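## The Lid Method, or How We Got Our Bedroom Floor Back

*From Kalevi Koivisto, for the Vorunville Neighbors newsletter*

Several of you stopped me after the January potluck to ask about "the lid thing," and I promised to write it up properly, because I explained it badly with a plate of noodles in one hand. So get yourself a cup of something and bear with me.

It started in the bedroom. Ours has always been the room where things end up. Guests never see it, so whatever is in your pocket or your hand at the end of the day gets set down next to the bed, and then there it stays, keeping company with whatever was set down the night before. Snack bags, mostly, if I'm going to be truthful with my neighbors, and toys that traveled in from the living room, and the box of children's medicine that was very important in the middle of one night and then became part of the landscape.

I had tried baskets. I bought a lovely deep one at Drerkari — they had a table of them near the register — and for a while I was terribly proud of it. The trouble with a deep basket is that it swallows things. Everything went in and I felt tidy, and when I finally tipped it out I found a birthday card I had never mailed (sorry, Morgan) and a granola bar I would rather not discuss.

What changed my mind was a lid. We had pulled out one of those big plastic storage bins to get at the spare blankets, and I laid the lid down beside the bed just to get it out of the way. Well, you can guess what happened. Things landed on it! By the end of the week it had gathered up nearly everything that would otherwise have been scattered along the floor or rolled underneath the bed. And since a lid is shallow, I could see every bit of it at a glance, and a raised edge keeps small toys from making a run for it.

So now we do it on purpose. In the evening, 6 o'clock if supper is behaving, I put the lid down by the bed and walk around the room picking up anything that doesn't live there. I don't sort as I go. That was my mistake for years — I would carry one sock to the hamper, notice the bathroom mirror needed wiping, and come back a good while later with a sponge and no memory of the sock. Now everything goes on the lid first, in whatever heap it likes, and only when the floor is clear do I sit on the edge of the bed and look at what I've got.

Wrappers go first, which is very satisfying, as it makes the pile shrink right away. Do give snack bags a squeeze before you toss them, though, and put anything unopened back in the kitchen. Toys get carried out together in one trip. If you have a builder in the family you will know that a little brick car is always accompanied by a loose piece or two, and I keep a small jar for those so they can be reunited with their vehicles later on.

Medicine I handle separately and before I sit down to anything else. Check the date, make sure the leaflet is still in the box, and put it back up high where small hands can't reach. If the date has passed, please don't put it in the kitchen trash. The pharmacy on Gremness Street has a drop-off bin just inside the door, and the staff there have always been very kind about my questions, of which there are many.

Cloth things are the last to go, and I shake them out first. I once washed and dried a crayon, and I am still finding purple on my pillowcases.

The whole business takes me 12 minutes on an ordinary evening, longer if I find something to read. I do leave the lid out overnight now and then when I'm tired, and I've stopped scolding myself about it. A heap on a lid can be picked up and moved when you want to vacuum, and a heap on the carpet can't.

If you'd like to try it and don't have a bin lid to spare, the swap shelf at the community room usually has a few orphaned ones, and we ask only 50 cents in the coffee can. Bring along any lids whose bins have cracked, too, as somebody will be glad to have them. And if you have your own way of dealing with the bedside pile, do send it in for the next issue. I'd especially like to hear from anyone who shares a room with children and still knows where their slippers are.

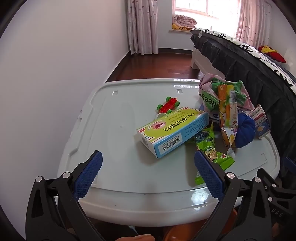
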